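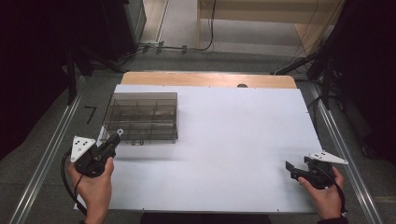 Oswood Opens Second Round of Chore Trials for Household and Shop-Floor Machines

OSWOOD, Fri 20 July - Nelach, the independent testing group for service automation, today opened the second round of its Chore Trials, which ask whether machines can yet be trusted with small jobs that people do by hand every day. The trials are run jointly with Khosravi, a maker of sorting and storage equipment for repair shops.

The first round covered 13 chores, among them folding towels, loading a dish rack, closing a storage box and returning small parts to the right compartment. Each chore was attempted 100 times by machine under normal room lighting, and the same chores were carried out by people using hand-held grippers, so that both worked with a similar kind of grip.

Results were mixed. Machines did well when an object was rigid, easy to see and left in a familiar spot. They did poorly with clear plastic, soft fabric and small latches. On most chores, a person working with hand-held grippers finished sooner and dropped fewer items, even though the grippers are far clumsier than fingers.

"Our finding is that these machines are ready for some steps of a chore and seldom for the whole of it," Nelach said in a statement. "A shop owner who expects help with sorting may get it. A household that expects the kitchen to be cleared each night should wait."

The second round will run for 300 hours of supervised work at the Peka building in Oswood. It adds chores suggested by small businesses, including restocking parts organizers and wiping down benches. Machines must also recover from their own mistakes - a dropped screw or a lid left open - without help from staff.

Nelach received 562 suggestions from the public and will publish the full list of chores before testing begins. Manufacturers may enter one machine each. Entry is free, and results will be released for every machine that starts the trials, including those later withdrawn.

Media inquiries should be directed to the Nelach press office in Oswood.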